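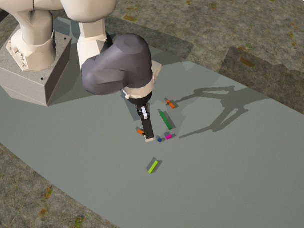 Content filter extension loses its custom rules after every restart

I run a content filter extension with 151 custom rules on top of the default lists. Since the browser update in October, the custom rules are gone each time I restart. The default lists stay. If I import my backup file, everything works until the browser is closed. The profile is stored on a network drive. Disabling the other 8 extensions made no difference. Is there a setting I have missed?

Flindale

Check whether the browser is set to clear site data on exit. In some versions that also removes extension storage. Otherwise reinstall it.

Zultbridge

Reinstalling will probably not help, and it deletes whatever is left, so export your rules first.

The default lists are fetched again at start-up, so their presence proves nothing about storage. Your custom rules are held in a small database inside the profile folder. If the browser can't lock that database it opens a temporary copy in memory, and the copy is dropped on exit. Network drives are a common cause – file locking over the network is often incomplete. 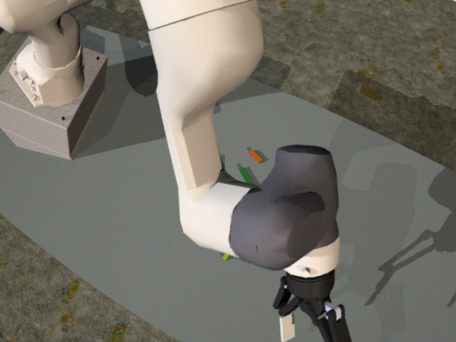 To test it, close the browser, copy the whole profile folder to a local disk and start the browser with the profile path pointing at the copy. Import the backup, restart, and look at the rule count. Mine was 276 MB, most of it cache, which you can leave out.

If the rules survive, keep the profile local and schedule a copy to the network drive at some time when the browser is closed. I use 23:00.

Amcombe

Moved the profile to the local disk. All 151 rules are still there after two restarts. Clearing on exit was already off.

Flindale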